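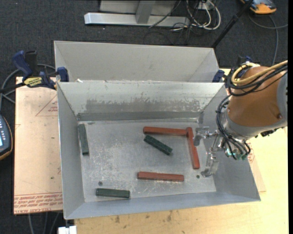
The arm over the green and reddish-brown blocks, with the second bin just behind.

Posted February 2, 2024

I have been promising to write about teaching the arm for ages, and I kept putting it off because I was so bad at it. I'm a little less bad now, so let me tell you how it's been going!

The job is as simple as it sounds. You sit down with the remote controls, you pick up a block from the front bin, you carry it over the rim and you let go of it in the back one. The arm records everything you do, and later Huw feeds a big pile of those recordings into the training so it can try on its own. Huw had told me I'd get the hang of it in an afternoon. It took me five, and on the first of them I mostly pushed blocks into corners (my apologies to the bin floor, which has plenty of scratches already).

What I had to unlearn was hurrying. When I reach for something with my own hand I don't think about which way my fingers are turned, but with two metal fingers you have to line up with the long sides of the block before you go down, and every block lies at its own angle. The ones touching each other are the worst. Nia showed me a trick for those — come in a bit off center, close slowly, and let the neighbor get nudged away as you lift. I must have watched her do it three times before I dared try it myself.

And then there's the question of mistakes. I used to stop and start over whenever I fumbled one, until Annelore asked me to please leave some of them in. She likes to have the recovery too, the backing off and trying again, so the arm has seen a person get out of trouble. I found that oddly comforting.

Tomos is coming over from Skirside next week to take a turn, and he has never touched the controls, so I get to be the experienced one for a change. I've told him to bring a cushion for that chair. If you've done this sort of teaching yourself, do leave me a comment, especially if you have a good way with blocks that end up flat against the wall. I still lose those more often than I'd like.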